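The checkout line is the best part of my week

I let a stranger cut in front of me at the grocery store on Thursday, and I'd do it again. She had a carton of eggs and a birthday card. I had a full cart and nowhere to be. We ended up talking for the whole wait, mostly about whether you can freeze cheese (you can, she swears by it), and I drove home in a better mood than I'd been in all day.

I bring this up because everyone I know is trying to get rid of waiting. My phone wants me to order ahead. The coffee place in Starkside has a shelf where your drink sits with your name on it, and you can walk in, grab it and leave without saying one word to another person. My pharmacy texts me. My bank would clearly love it if I never came by again. And I get it! I've got a job and a dog and a car that needs new tires. I like getting home early as much as anybody.

But I grew up in a town of small stores with slow lines, and I think those lines did something for us. You found out who was having a baby. You found out the bridge was closed. My mother once got me a summer job while waiting to pay for a watermelon. I was 15 and mortified, standing right there next to her, and I ended up working at that garden center for three years.

The usual answer is that people were friendlier back then. I don't buy it. People were stuck! If you're stuck beside somebody for ten minutes you'll talk about the weather eventually, even if you're shy, even if you're me. Take away the ten minutes and you've got a bunch of perfectly friendly people walking past each other with earbuds in.

A while back I tried a little test on myself. For 30 days I didn't order ahead, didn't use self-checkout, and didn't look at my phone in any line. The first week was awful. I read every gum wrapper in the county. By the second week I knew that the man at the hardware store was building a canoe, and that the lady who runs the deli counter can't stand ham. None of this is important. I looked forward to it anyway. 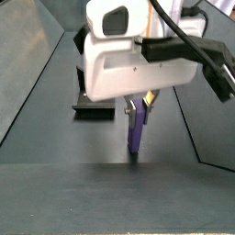 A robot arm with a purple block between its fingers.

I do want to be fair to the other side. A friend of mine has bad knees and two toddlers, and she told me flat out that my slow-line idea is a hobby for people with free time. She's right, at least partly. If you're on your feet all day, the last thing you want is to stand some more so that I can hear about your canoe. Pickup orders have been a gift to her, and I'm not about to tell her to give them up.

So I'm not asking anyone to close the fast lane. I'd just like stores to keep one slow one. The Plella market near my sister's place still has a regular register open all day, with a person at it, and there's usually a line even when the machines are free. I asked the cashier about that and she shrugged and said they come to talk. Some of them come twice a day, for one item at a time.

My sister thinks that's sad. I think it sounds like a pretty good afternoon. We argued about it all the way through dinner, and then she asked if I'd run out and get more milk. I was gone for 58 minutes.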